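Notebook, bench power and cable storage
26 June 2024
Entry: LT

Bench 2 power, continued from the last entry. The wall outlets behind the bench are hard to reach once the scope cart is in place, so we are moving to small desktop cubes, one per bench. Dymphna Daly ordered them with the Louro shelving. One unpacked so far, the black one. The rest stay in the Stenach crate until the labels are printed.

Layout. Bench top is 170 cm long. Cube goes 99 cm from the left end, which puts it clear of the drawer unit and still inside arm's reach from the stool. I tried it closer to the middle first and it sat exactly where the notebook and the parts tray want to be. Masking tape marks the corners of the final position. Leave the tape until Dymphna has worked a full day there and agrees.

Cord. Longer than the run needs. Measured route from the cube back to the rear edge, down the leg and across to the wall: 135 cm. The rest has to go somewhere. Options considered:

a) Coil on the bench top behind the cube. Quick, but it takes up space and things get set down on it.
b) Tie the surplus under the bench, in the wire basket. Basket is full of old Drivevari leads at present.
c) Hook on the rear leg, loose loops, one hook-and-loop strap.

Going with (c). Big loops, no tight winding, and no coiling at all if anything that draws real current is plugged in. For now it is still (a), as the hooks have not come. The old leads in the basket need sorting anyway. Keep any with intact strain relief, scrap the rest. Not today.

Plug fit. The side sockets have the slotted multi-standard pattern, so I went through the adapters we use here. Flat two-blade plugs go in straight and hold. The round-pin lead from the soldering station goes in but sags a little under its own weight, and I don't like that for a hot tool. Soldering station stays on the wall outlet. The wide Makdale charger covers part of the neighboring face if it goes in with the body turned toward the corner. Turn it the other way and both faces remain usable.

Multi-standard sockets do not give us a ground on every plug type. Checked with the meter: ground continuity is good on the three-pin plug we normally use, open on the round-pin one. Another reason to leave the iron where it is. Write this on the bench card in plain words.

Button. On top, raised a little above the cap. Easy to find by feel, also easy to lean on. I put a binder down on it by accident during the layout test and lost the lamp and the logger together. The logger file up to that point was fine. Rule for bench 2: nothing that records unattended goes on the cube. Loggers go on the wall outlet with the iron. If that fills the wall outlet we talk about a second circuit, which is Dymphna's to raise.

Feet. It slides on the white top when the cord is pulled sideways. Tried a square of shelf liner under it and that stopped most of the movement. Double-sided tape would hold better but leaves residue, and the position is not final. Liner cut to size, spare pieces in drawer 13.

Surface. Wiped the bench before taking the distances. The white top shows every scrap of solder and wire insulation, good for finding dropped screws. No clippings near the sockets, please. Trim leads over the tray.

To do:
- Labels for the remaining cubes, bench number on the side of the cap, not on top by the button
- Hooks for the rear legs, one per bench
- Empty and sort the wire basket
- Bench card: what goes on the cube, what stays on the wall
- Repeat the ground check on each cube as it is unpacked, all faces
- Ask Dymphna if bench 4 wants its cube at the left end, she is left-handed and the vise is on the right

Next look at this in July, after the hooks are up.

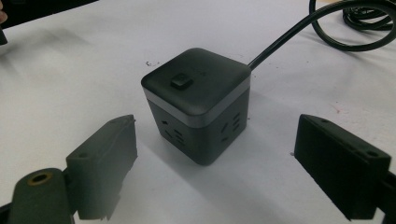
Bench 2 cube, button on top, spare cord still coiled on the bench.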